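I have folded for a living, and I'd like to say a word in favor of the machines.

When Stindport put two robot arms on the folding tables last January, there were 24 of us on the floor, and most of us assumed the number would be going down. We do rental linens and uniforms, so it's napkins, aprons, work shirts, then napkins again. I did nine years of that. My wrists can tell you about every one of them.

What I didn't expect was how much I'd enjoy working next to the things! Cloth is hard. It slumps, it sticks to itself, it never lands the same way twice, and watching an arm go after the edge of a napkin made me respect my own hands more than any supervisor ever has. You find yourself explaining stuff you never had words for. Pinch low on the hem. Don't chase the corner, let it come to you. The engineers from Van Dusen wrote it all down, and some of it went into the next update.

And the work changed. I fold maybe a third of what I used to. The rest of the shift I'm sorting the odd pieces, checking for stains and tears, and clearing the arm when it grabs two layers and gets stuck – a small job, but it takes judgment, and I like being asked for judgment. Darnell Obi moved over to repairs and learned to swap fingertips and recalibrate. He got a raise for it too, which is how it ought to go.

That last part matters a lot to me. If a company wants our know-how inside its machines, the people who had the know-how should see some of the money. We got a training budget and a written promise of no layoffs for the first year. I want the second year in writing as well, and I'll keep asking. But I'm asking as somebody who wants the arms to stay. Fewer sore wrists, more variety, and a trade that suddenly has somewhere to go – I'd have taken that deal at 20, and I'd take it again now.
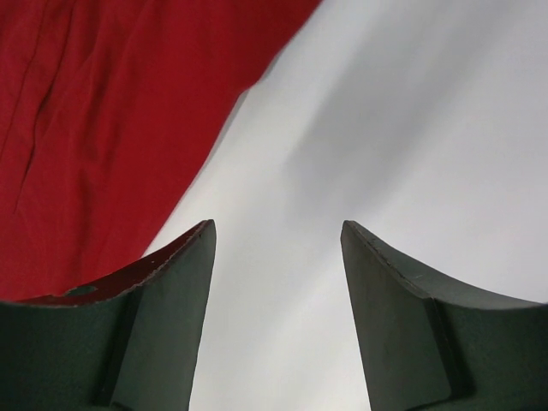 Roscoe Brannigan wrote back that he agrees about the wrists, but at his plant the raise never came and the quota went up by 50 pieces an hour the week the arms were switched on, so he'd like to see the promise before he hears about the variety.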